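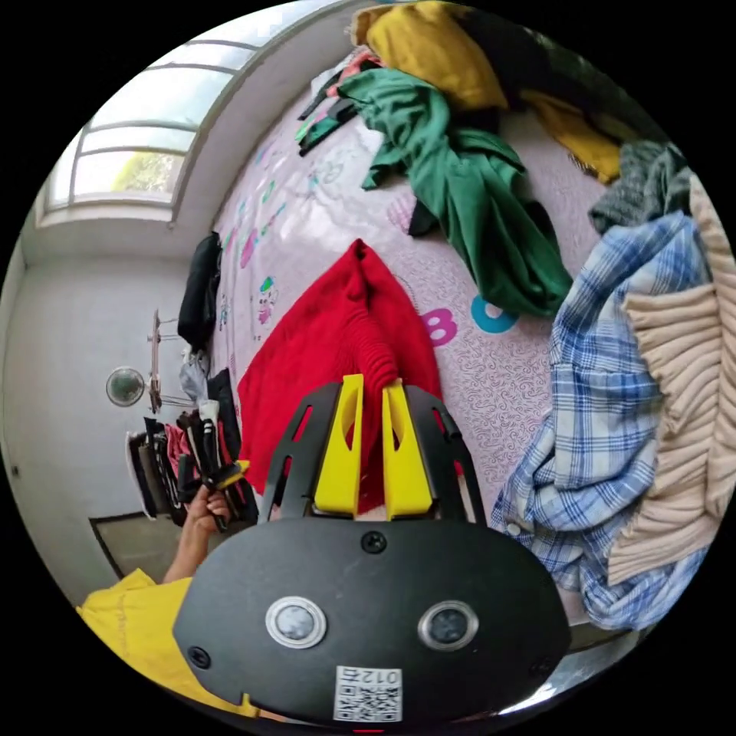
Nell Okafor
Household equipment buyer, Lakivport

Farnik Under-Bed Clothes Bag
Item 325
Price: $59
Capacity: 73 liters
Weight empty: 594 grams
Color: gray
Ships from: Udodthorpe

I did not want to stock this bag. We already sell a plain one from Charpentier for a good deal less, and it does what a bag does. Farnik's people sent a leaflet that said their version would "change the way your home breathes," and I put the leaflet in the drawer where I put such things. Then two customers asked for the bag by name, so I ordered a few, and I have now lived with one since October.

What it is: a low fabric bag with a zipper on three sides, a clear panel in the lid, and a handle at each end. It slides under a bed. There are two loose dividers inside that stand up when the bag is full and fall over when it is not.

What Farnik claims: a full season of clothing for one adult, packed in ten minutes. I doubt that very much. Anyone who has turned a closet out onto a bed knows that packing is the quick part. Deciding takes the afternoon. A red knitted sweater, a blue and white plaid shirt, a beige ribbed sweater, something green that has been squashed into a ball, and each one has to be picked up and thought about. No zipper helps with that.

What fits: knits do, and they are the reason to buy it. Chunky sweaters go in flat, one on the next, and the dividers hold the stacks up if you pack tightly on both sides. Shirts with buttons are a poor use of the room. A plaid shirt that goes in with creases comes out with more of them, and you will be ironing it in spring. Hang those if you have a rack. Jackets I would leave out entirely. One jacket takes up the space of several sweaters, and the zipper has to be coaxed around it.

Size when full: check the gap under your bed before you order. The height on the Farnik label is measured empty. Filled with winter knits the lid bows upward, and on a low bed frame it scrapes.

The clear panel: useful for a week or so, until the top sweater is the only thing you ever see through it. I write the contents on masking tape and stick it by the handle. Farnik sells printed tags for this. We do not carry them.

The fabric: better than I expected. The seams at the handles are stitched twice and mine have held. I can't speak to the moth claim. The label says "moth discouraging," a phrase I have read many times now without finding out what it promises. Wash your wool first, dry it fully, and fold it. 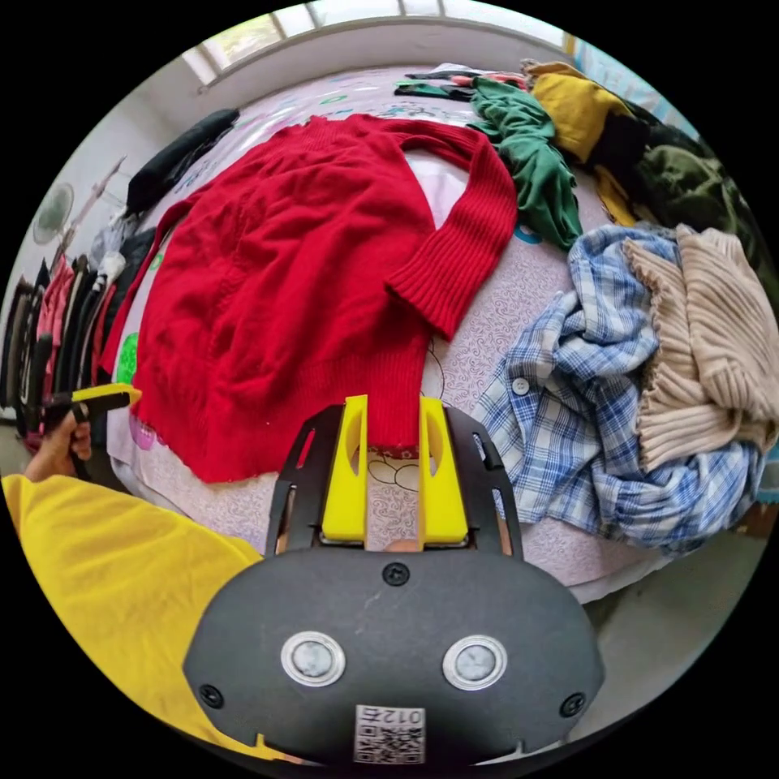 One reader wrote in to say that I am being hard on the bag, and that the mistake is tipping everything onto the bed at once. She does sweaters only, one evening, then shirts another evening, and she says her Farnik bag closes without a fight each time. She also fits a child's knits and her own in the same bag, with a divider between them, and has never had a divider fall.

Maybe so. I have tried it her way once and the bag did close more easily. I also had half a closet still undone at bedtime, and I like to see the whole lot spread on the sheet before I choose. If you can leave a job in pieces, her way is worth a try.

Compared with the Charpentier bag: the Charpentier has one zipper, one handle and no panel. It holds less. It also costs less, and the zipper runs more smoothly than Farnik's does at the corners. For spare sheets and blankets I would still pick it. For heavy knits the Farnik earns part of the difference – the handles mostly, when you are dragging it out on your knees.

Care: wipe with a damp cloth. Do not machine wash. The stiff board in the base does not come out.

Returns: we take it back unused, with the dividers. Please fold it along the original creases, as it will not go back in its sleeve any other way.

Stock: gray only. Farnik lists a navy version, but none has reached us yet and I am not taking orders for it until one does.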